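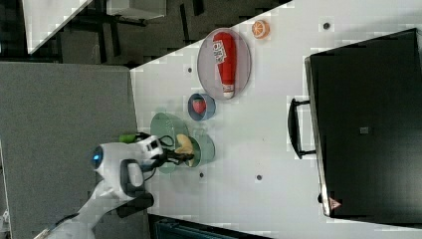 Progress report to the Grinwood Fund, 28 May 2001
Grant for the celebrity pages, Hurkville Weekly
Prepared by Ginette McIntyre

The column has run in every issue since the grant began. Setareh Farahani writes it and Omid Shojaei edits. Print run is up by 300 copies to 2000, though we can't say how much of that is the column and how much is the new television listings.

Most read so far was the piece on the Altton soap wedding – the two leads called it off and we had it from the agent by phone. It brought in 49 letters, the majority on the bride's side. The interview with Soudabeh Kermani about her divorce went in later than planned. Her lawyer asked for two changes and we made one.

We printed one correction. In the Akbari engagement story we named the wrong brother. Kamran Shojaei has since drawn up a rule that any claim about a pregnancy, engagement or split needs two sources, one of them named to the editor. Setareh has dropped three items under it.

Spending is within budget except for agency photographs, where the price per picture rose to 15 pounds. We would like to move the unspent travel money across to cover this and need your agreement in writing.

Still to do before November: the awards supplement, and a second writer for holiday cover.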